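Mavness tour announced for May, and we would wait before spending anything
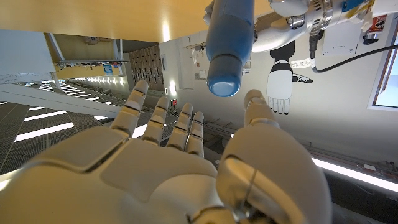
1 February 2021. Horivetti, the Marar fan club of Mavness, has been told the band will play 2 nights at the Wininska hall in May. We have heard this before. Members should pack nothing yet, not so much as a blue bottle with a rounded cap for the queue, until tickets are on sale.

The promoter promises 157 early places out of 400, but has not said who gets them or what they cost.

"A teaser is not a booking," said Nithin Sastry, for the club. "We asked for a date and got a winking face."

Horivetti will not collect deposits from members until the hall confirms in writing.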